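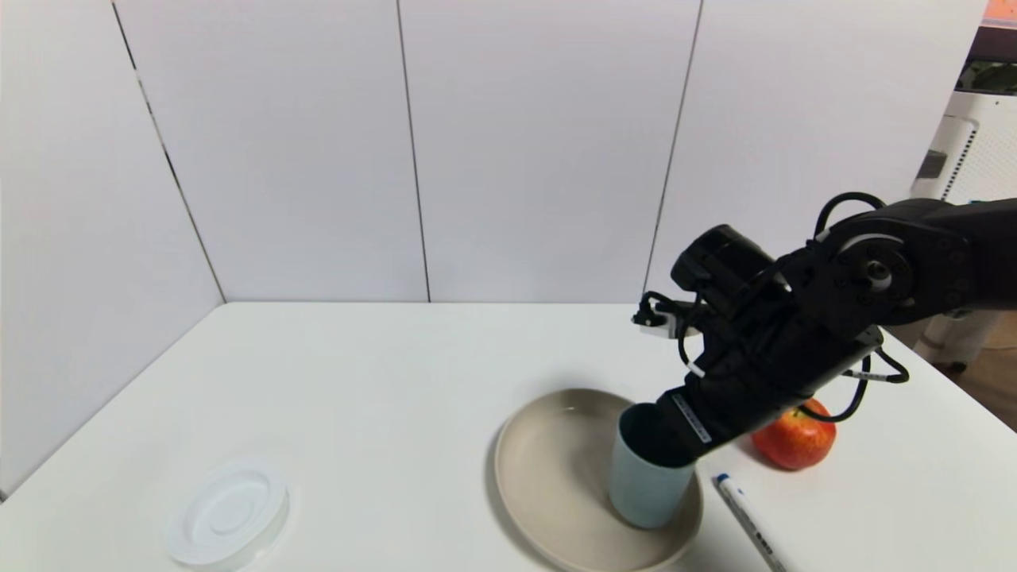 Vocês são o único site que me avisa quando um chefe final é chato antes de eu gastar um fim de semana nele, escreveu a Carol Fairclough por baixo do nosso primeiro texto sobre Valtonen. Imprimi e colei na parede. Ainda lá está!

22 de maio
Por Engelbert Danzer

Olá! Eu sou o Engelbert e o Plindeck é o meu cantinho para falar de RPG, sobretudo daqueles compridos, com mapas enormes e vilões que fazem discursos de dez minutos (adoro, podem julgar-me). Comecei isto num mês de setembro, com um guia de missões secundárias de Kosico que era para ter meia página e acabou com 116 entradas. Ainda me escrevem por causa da missão do moleiro, que continua a bloquear se falarmos primeiro com a filha.

Desde então já publiquei 151 análises, quase 70 delas de jogos pequenos, feitos por duas ou três pessoas, que mal aparecem nas lojas. São os meus preferidos, e também os que dão mais discussão nos comentários. 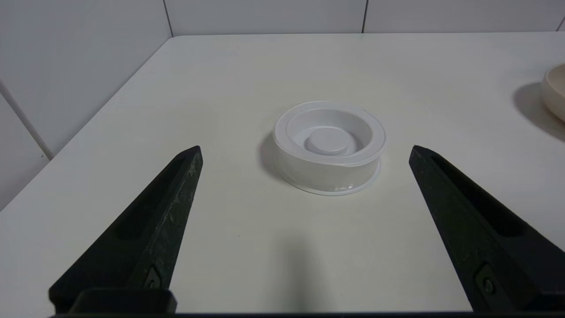 Como escrevo as análises

Jogo até ao fim, sempre na dificuldade normal, e só depois leio o que os outros acharam. Não dou notas. Dei durante uns tempos, mas passei uma semana inteira a discutir por email se Prorkent merecia mais meio ponto, e perdi a paciência (merecia, já agora, a banda sonora é linda).

Os spoilers vão sempre marcados no início do texto. Se apanharem um gralhão ou uma missão que expliquei mal, deixem comentário na própria página, que eu corrijo e ponho lá o vosso nome.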